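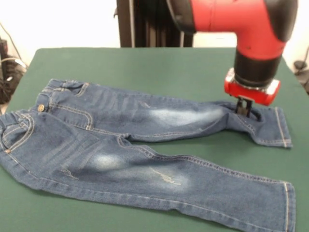
Child's jeans on the green table, gripper closed on one hem.

Katuvura: folding and sorting trials for small garments

README, version 5. Last edited 2/10/24 by Huiling Zeng.

What this is

Katuvura is a set of recorded attempts by a single robot arm to handle children's clothes on a flat table. We collected it to answer a plain question from the Welia laundry, which washes and folds for nurseries: can a machine take over any part of the folding bench yet? Our answer so far is "parts of it, slowly". The recordings are here so that others can check that answer or do better.

The set holds 62 sessions. Each session is one garment worked on until the operator ended it, whether or not the fold was finished. Failed sessions are kept. Please don't filter them out before reporting a success rate on the whole set.

Garments

Jeans, leggings, T-shirts, vests, bibs and pillowcases. All came from the Welia lost property shelf and were washed before use. Nothing was ironed.

Jeans are the hardest item in the set. Denim is stiff enough to hold a bad crease, and an elasticated waistband pulls itself out of line after you have straightened it. A leg picked up by the hem tends to bring the other leg along if the two overlap. Faded patches and contrast stitching also upset our edge finder, which sometimes took a seam for the outside of the leg. Lihua Tang rewrote that part in May and the later sessions are better for it, though not cured.

Tasks

flatten: pull the garment out until it lies without large folds
leg_over: bring one trouser leg on top of the other
half: fold across the middle
stack: move the folded item onto a pile
turn: turn an inside-out leg or sleeve the right way

There is no completed example of turn. We left the label in because the attempts exist and somebody may want them.

What the machine can and can't do

Flattening T-shirts and pillowcases works well enough that we would leave it running with one person nearby. Half folds on the same items are fair. Leg_over on jeans succeeds when the gripper gets both layers of the hem; if it gets only the top layer, the leg opens up and the fold goes crooked. The operator's notes say which happened, where it could be told.

Speed is the real trouble. A practised folder at Welia does a pair of child's jeans in 5 seconds. The arm has never come close, and most of its time goes on deciding where to take hold. It also can't find a garment in a heap, check pockets, or notice a stain. All of that is part of the job as the laundry understands it, and none of it is covered here.

Files

sessions/ — one folder per session, with video, arm positions and gripper state
notes/ — operator's remarks, plain text, spelling not corrected
labels.csv — start and end of each task, result, garment type
splits/ — training and test lists. 20 sessions are held back for testing
tools/ — scripts for playback and for cutting sessions into tasks

The whole set comes to 1981 labelled task attempts. Long sessions have a great many short flatten attempts in a row, so look at the counts per session before you draw training examples at random.

Labelling

Huiling Zeng labelled everything once and Lihua Tang went over the test sessions a second time. A fold counts as "good" if it could go on a shop shelf, "usable" if a person would put it right with one touch, and "failed" otherwise. The line between good and usable is a matter of taste. Where the two of us disagreed, labels.csv gives both results and you can choose.

Known problems

The cloth on the table grips fabric slightly, which helps with flattening. Results on a bare steel bench will probably be worse.

Garment sizes run small. We tried adult jeans once and ran out of reach.

Arm positions drift against the video in a few of the early sessions. These have "drift" in the last column of labels.csv. The playback script warns about them but still plays them.

The Oral format export drops gripper force. Use the plain files if you need it.

Use

Free for research and teaching. For anything sold, write to us first through the Fenuvbridge project page. Corrections to labels are welcome by the same route — give the session number and the time in the video, and say which result you think it should have.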